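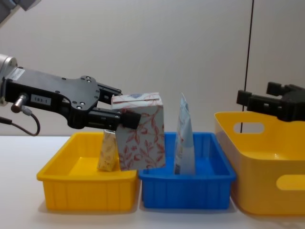 Labelling bulk finds when the context number changes mid-season

3 min read

Posted by Réka Pálfi, September

We are processing finds from a small rural excavation. Context 166 was split in the post-excavation check: the upper part stays as 166 and the lower part becomes a new number. There are 30 bags of pottery and animal bone already washed, marked and entered under 166. Should the sherds be re-marked, or is a note in the register enough? The levels on the bags are good enough to sort them.

Ruan Pretorius

Don't re-mark unless your receiving museum asks for it. Ink over old ink is unreadable in a few years. Put a concordance in the archive.

Irén Kerekes

I would separate the two cases. For bags that clearly belong to the lower deposit, write a new label, keep the old one in the bag behind it, and enter both numbers in the register with initials. Marked sherds can keep 166 provided the concordance says so – but ask the museum first, as some want the object and the record to agree. Bags that straddle the boundary should stay as 166 and be flagged as mixed. We had 8 of those on our last site and the pottery specialist left them out of the dating.

Also correct the section drawing and the matrix at the same time. Ours were missed and it took six weeks to sort out.

Maite Calvo

Same problem here, following.

Contact | © Semirano Finds Forum | Back to top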